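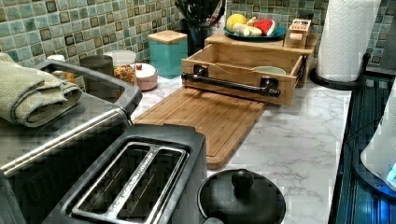
**Jukthorpe rye** is a dense, slightly sour bread baked in and around the town of Jukthorpe, where it has been the everyday loaf for longer than anyone's records can show. The oldest written mention is a market roll of 1409, which sets a fair price for "the dark lofe" and scolds bakers who sold it short. It is a humble sort of bread, and people who grew up with it tend to be very fond of it indeed.

## Dough and baking

The loaf begins with a starter of rye flour and water, fed over two days and kept in a covered crock. Most families add a spoonful of molasses and a good pinch of caraway, though in the villages toward Brarport the caraway is left out and a little mashed potato goes in (a habit that makes for a softer crumb, and for plenty of friendly arguing at weddings). The dough is too sticky to knead in the usual way, so it is stirred hard, scraped into a tin, and left to rise until small holes open across the top.

After baking, the bread is wrapped in a cloth and left overnight before anyone cuts it.
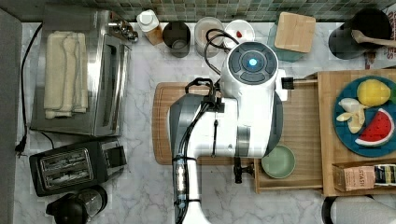

One reader from Brarport wrote in to say that a single night is much too short, and that in her family the loaf was never touched before the third day, when the sourness had settled and the slices came away clean.

Both customs are old, and the waiting time seems to depend largely on the size of the tin. The big Brarport loaves hold their moisture far longer than the narrow ones sold in town.

## Slicing and serving

The bread is cut thin, with a long serrated knife, and eaten with butter, smoked fish or a sharp white cheese. Stale ends are saved for a sweet soup made with dried apples.

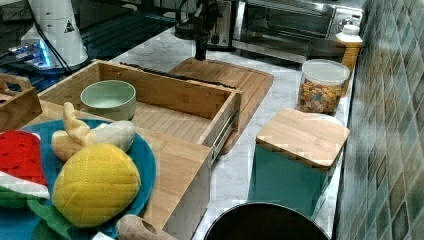

Toasting is a newer habit, and older cooks still grumble that it hides the flavor, but a thin slice done slowly on a low setting turns wonderfully nutty at the edges.

## Bread fair

Jukthorpe holds its bread fair each November in the old grain hall. The Medeiros bakery, which keeps the largest ovens in town, has supplied the communal loaf for many years, and 101 home bakers entered the most recent contest.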